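Updated May 11, 2023, with the bit on cloudy lids.

I wash and refill tip racks by hand. Yes, still! I started when I was helping out in the teaching lab at Clukberg, where we went through racks like popcorn, and I've kept at it ever since. Loïc Tanguy showed me his way of doing it, I changed half of it, and we still argue about the soaking time. If you've got a stack of little plastic racks that have gone dull and grubby, this takes an evening, most of it waiting.

One warning before you start: this is for ordinary, non-sterile work. Buffers, food coloring, classroom stuff. If your tips have to be sterile or certified free of anything, buy them that way and skip this page.

## What you need

- a dishpan or any tub deep enough to cover the racks
- plain dish soap (unscented if you can find it)
- a soft bottle brush, the skinny kind sold for straws
- distilled water for the last rinse
- a lint-free towel
- a smooth surface you can wipe down in one go

That last one matters more than I used to think. I did my first batch on a fuzzy bath towel and spent forever picking lint out of the holes. Now I work on varnished wood and go over it with a damp cloth first, then a dry one. Scratches are fine. Crumbs are not.

## Take it apart

Lift off the clear part and set it down next to the blue one. Keep each pair together the whole way through! Two racks can look exactly the same and still have lids that won't swap, and you find that out at the very end, when everything's clean and you're trying to force a corner down with your thumb. I lost a perfectly good lid from the Brirovville batch that way (crack, right across the hinge side).
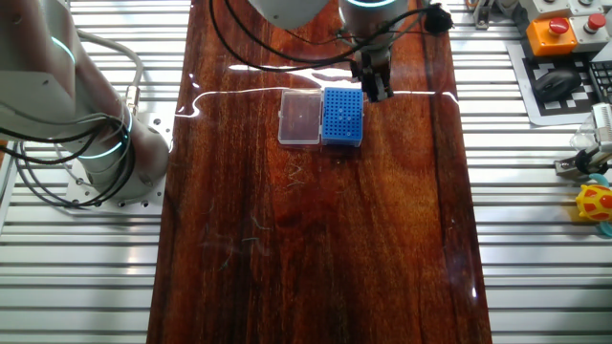 *Clear plastic on the left, blue rack on the right, touching so the pair stays a pair.*

If you're doing several, put a bit of masking tape on each piece and number them in pencil. Pencil survives the soak. My felt-tip numbers did not.

## Soak and brush

1. Fill the tub with warm water, comfortable for your hands. Very hot water can warp a thin lid.
2. Squirt in a little soap and swish it around.
3. Put the racks in with the holes facing up, then tip them sideways under the water until the bubbles stop coming out.
4. Leave them for 20 minutes. (Loïc says an hour. Loïc has more patience than I do.)
5. Run the brush through every hole, straight down and straight back up. Go row by row and don't skip around, or you'll lose your place.
6. Rinse under the tap until there's no foam at all, then pour distilled water over the top.

The lids get fingers only, no brush. Bristles leave fine swirls in clear plastic, and then the lid looks dirty forever even when it's spotless.

**Cloudy lids:** if one has a white haze, it's most likely hard water. Mix one part white vinegar with three parts water, leave the lid in it for ten minutes, and rinse well. If the haze is still there after that, it's probably scuffed and you'll have to live with it.

## Dry

Shake each rack hard over the sink, holes down. Stand it on its side on the towel overnight, and don't put the lid on early, even if it feels dry on top. Water sits in the corners underneath where you can't see it.

## Check before you refill

Set the rack and its lid down flat again, side by side, under a good light. I crouch so I'm looking across the top of the rack and anything stuck in a hole shows up. Press lightly on each corner too. A rack that rocks is going to annoy you every single time you use it, so give it to somebody's kid for sorting beads.

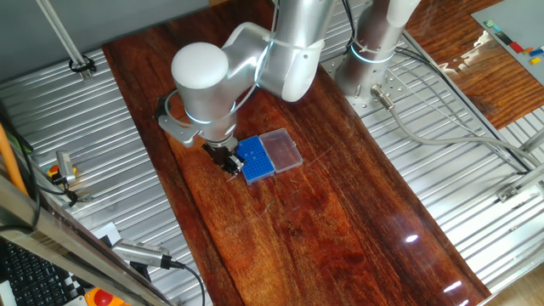

*Rack and clear lid laid out together. A few faint scratches in the varnish, as promised.*

Then refill with clean gloves, starting at the far corner and working toward yourself so your sleeve never passes over a filled row. Close the lid, press down gently along the edges, and stick on a fresh label with the tip size.

My notebook says I've done 519 of these so far, and 51 ended up in the bead pile. The next lot is a box of old Plundeo racks that I'm saving for June. They have a deep lip that the straw brush doesn't reach, so if you've found a brush that does, please write and tell me which one.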